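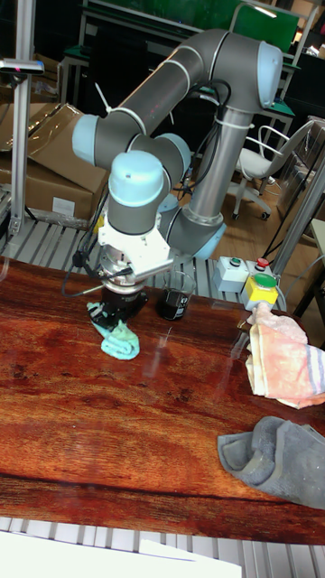 Toledo unveil new away shirt and the fans are not having it

May, staff writer

Toledo have shown off their away shirt for the new season and the reaction has been, well, loud.

The club put the shirt up on its website at 9 a.m. By lunch there were 331 comments under the announcement. Most of them not kind.

It's mustard yellow with a brown diagonal sash, brown collar, brown cuffs. The makers, Vovent, call it a tribute to the road kit Toledo wore when they last won promotion. Supporters who remember that kit say it was gold, with a thin black stripe, and looked nothing like this.

"My grandfather had a sofa in those colors," wrote one fan on the club's message board.

"Did anyone at the club hold this up in daylight?" asked another.

A third just posted the word "no" and then came back an hour later to post it again.

Not everybody hates it. A few replies liked the collar, which is the old fold-down kind with two buttons, and one season ticket holder said she'd already ordered hers and would be wearing it to the first road game whatever anyone thinks. The shorts, plain brown, got off fairly light. The socks did not. They have hoops.

The sponsor is the other sore point. Rikenden, on the front of the shirt for the first time after signing a deal in the spring, has its name across the chest in white block letters. On the yellow it is hard to read from any distance. On the sash it is easier to read but the sash cuts the name in half, so what you mostly get is "Rik" and then "den" with a gap where the brown runs through.

Vovent said in a short statement that the match version will have a dark outline around the letters and that the shirt in the launch pictures was an early sample. No word on whether the shirts going on sale will be fixed too. The club shop was taking orders for the sample version as of this afternoon, as far as we could tell from the product page.

Price is up as well. Adult shirts cost more than last season's, kids' sizes are up by less, and names and numbers on the back are still extra. The club says the first 200 orders get a free scarf. The scarf is also mustard and brown.

It hasn't been a great few weeks for goodwill at Toledo. They ended the season with only 2 wins from their last nine, slid out of the playoff places with three games to go, and then announced that the north stand would be closed for seat repairs until the fall. Season ticket holders from that end are being moved to the east side for the opening home games and alot of them found out by text message.

A supporters' group has asked for a meeting about the moves. The club said it would answer in writing.

This is the third Vovent kit in a row to get a rough welcome. Last year's home shirt was criticized for a pattern on the sleeves that showed up on TV as a kind of flicker, and the one before that had a neck so tight the players were cutting it with scissors before warmups. Vovent has one season left on its contract. Neither side would say if talks on a new one have started.

The home shirt is due out next month. Leaked pictures going around yesterday show a plain blue one with white trim, no sash, and so far that one is getting a much warmer response. The club wouldn't confirm the pictures are real.

First outing for the yellow will be the preseason friendly at Gestasness, where Toledo drew 3-3 last summer in front of a small crowd and a lot of rain. Kickoff is 7 p.m. Tickets for the away end go on sale at the gate only, cash or card, and the club is running two buses from the stadium parking lot.

Gestasness play in yellow at home, which somebody at Toledo may want to check. A spokesman for the hosts said they had not yet been told what the vistors plan to wear and would be happy to change if asked. If the colors do clash, Toledo would have to bring last season's white away shirts, and plenty of fans on the message board were hoping for exactly that.

More when we get it. The club has promised a further statement on the sponsor lettering before the end of the week.

Contact the sports desk | Copyright, all rights reserved | Back to top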